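Dec 23, 2025 — two-arm cell, pens and cup

Went through the Paltum house rules for shared-workspace arms with Dinesh. Version 3, last touched in June. 37 rules, and I doubt half of them would change what anyone does at the bench. Compared them against the cup task anyway.
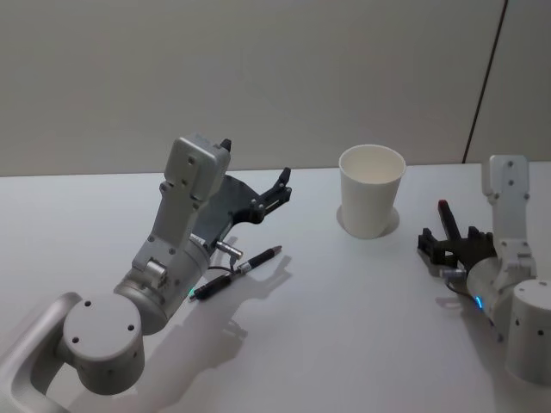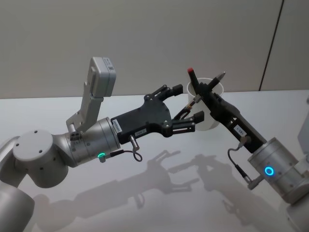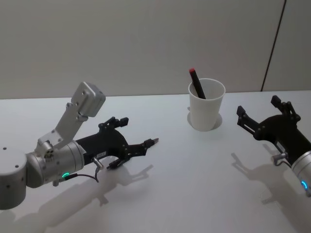 Cup task, both arms in. Green light on the left wrist, blue on the right.

Rule 4 says status lights must be "meaningful to a bystander." Asked Sveva what green and blue meant. She guessed, and guessed differently from Dinesh. The color table is in an appendix that isn't posted at the cell. I'd call that a fail. Samuele calls it a partial.

Rule 11, cable slack: "no loop that can be caught by the opposite arm." Caught how, at what reach? The thin black cables hang under the grippers in a loop and I can't say from the text whether they pass. Needs a number or a test with a dowel.

Rule 19, handover zone. It wants the zone marked on the table. The top is plain white, no tape. Natalina says the zone lives in the software. Fine, but the rule says marked, so either tape it or reword it.

Kathleen's argument for keeping all of this is the log: 391 runs, 2 stops. Doesn't convince me. We only log stops that the controller calls, and a person reaching in and pulling back isn't one of them.

To do:
- print the color table, large
- dowel test for cables (Samuele)
- ask Natalina who signed off rule 19
- add near misses to the log sheet — a tick box will do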